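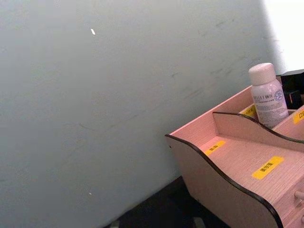 Figure 4. Wrist camera. White bottle upright in the rear compartment, yellow labels on the organizer.

Papers > Student Projects > Gramik Course Reports > Section 4

Shares 30 | Comments 2

4. Task and data collection

4.1 Setup

Two arms, one black table, one desktop organizer with drawers and open compartments. All of it in the Salgado room, which the course shares with the electronics class, so the bench had to be cleared and rebuilt more often than we'd have liked. Tape marks under the organizer feet did most of the work there. When the tape came up we lost the alignment, and a batch of early episodes went with it (see 4.4).

Control stack is Plirnell, the version handed out at the start of the course, with no changes except the gripper speed limit. We lowered that after the first week. Teleoperation by leader arms. One student drives, one resets the objects, one watches the log. The fourth person in the team wrote the labeling tool and took over driving when hands got tired, which they do.

Cameras: one head view, one on each wrist. The head view gets the whole organizer and both grippers most of the time. The wrist view gets very little of the table but a lot of the thing about to be grasped, and it is the only one that sees down into the compartments at a useful angle. Figure 4 is typical for framing. The divider has a wavy top with black edging, and that black line is a strong feature in nearly every wrist image. We suspect the policy leans on it. Not tested.

4.2 The task

Pick and place with a sorting rule. The organizer has printed yellow labels in Chinese, and each object belongs at one label. The instruction names the object and the place. Objects are small things of the sort you'd find on a desk or in a bathroom cabinet. The bottle was the hardest by a good margin, tall compared with the compartment wall and top heavy when the fingers close too high. Boxy containers were easy. Round lids not so easy, the fingers slip if they come down even slightly off center.

Two variants of the task:

Put in. Object starts on the table, ends upright in its compartment, gripper open and clear of the rim.

Take out. The reverse. Object starts in the compartment, ends standing on the table.

We treated these as one dataset at first. Iulian Toma, who ran the lab hours, told us to split them and he was right, the approach paths look alike but the release is a completely different problem. In the put in case the fingers are inside the compartment when they open, and there is hardly any room to open them. Splitting was done by hand in April, over a long afternoon.

4.3 Arm roles

The right arm does the compartment work. The left arm waits, fingers open, unless the organizer shifts or a drawer is called for. We had planned a proper two-handed version with the left gripper bracing the side panel during every release. Dropped it. Bracing pushed the organizer as often as it held it, and the drivers hated it.

Waiting pose for the left arm matters more than expected. Too far back and it leaves the head view, so the policy gets a half-visible arm as input and starts to drift. Too close and it blocks the drawers. We fixed it at a pose to the left of the organizer with a clear gap of table between, and kept that for everything after.
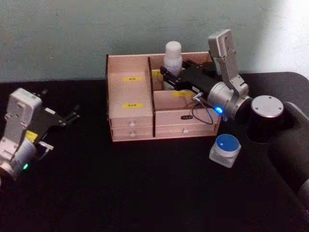
The cable on the right wrist is the other thing to plan for. It hangs in a loop, and with the gripper down in the right compartment the loop comes across the front of the organizer at drawer height. Struan MacLeish tried clipping it up along the link, which worked until the elbow bent far enough to pull it tight. Ended up leaving the loop and training drivers to come in from the right with the wrist kept low. That habit is now all over the data. A policy trained on it will come in from the right also, for good or bad, and we have no episodes with an approach from straight above.

Grasp height on the bottle: fingers either side of the body, not the cap. Drivers who went for the cap got a clean lift and a bad placement, because the bottle swings. We wrote this on the whiteboard and it still happend.

4.4 Episodes kept and dropped

759 episodes kept. An episode is dropped if the object falls over and isn't recovered, if the organizer moves off its tape, if any camera stream stalls, or if the driver stops in the middle to talk. The last one sounds minor. It isn't, long pauses taught an early policy to freeze above the compartment and stay there.

Recovered mistakes are kept. A bottle placed leaning and then nudged upright counts as good data, and we tagged those separately so they can be weighted later. Tags are in the Tikum format, one text file per episode, names matching the video folders. A few tags have the wrong arm listed. We know which ones and the loader corrects for it, the files themselves have not been fixed yet.

Lighting was not controlled. The wall behind the table washes out in the upper right of the head view, and the wrist camera also gets a blown-out area beyond the panel when it tilts that way. Next group should maybe hang a sheet or move the lamp. We left it alone on purpose once collection had started, half the data with glare and half without seemed worse then all of it with.

4.5 Evaluation protocol

30 trials per variant, same start poses for every policy, marked on a paper sheet laid on the table and then removed before the trial. Success means the object is in the right compartment, upright, and the arm has backed off. A leaning bottle is scored as a fail even when it looks fine from the head camera. Check the wrist view before scoring, always. The white label on the bottle makes a decent reference for tilt if you line it up against the divider.

Trials were scored by someone who had not driven that day. Disputes went to Toma. There were more of these than we want to admit, nearly all over what counts as touching the rim.

No trial was restarted for a slow policy. Timeouts are fails. Motor faults were rerun once, then counted.

Results by variant are in Section 5, and the failure breakdown with the leaning bottle cases is in Appendix 2.

Last edited 2024-10-11 | Contact: Gramik course office | Back to top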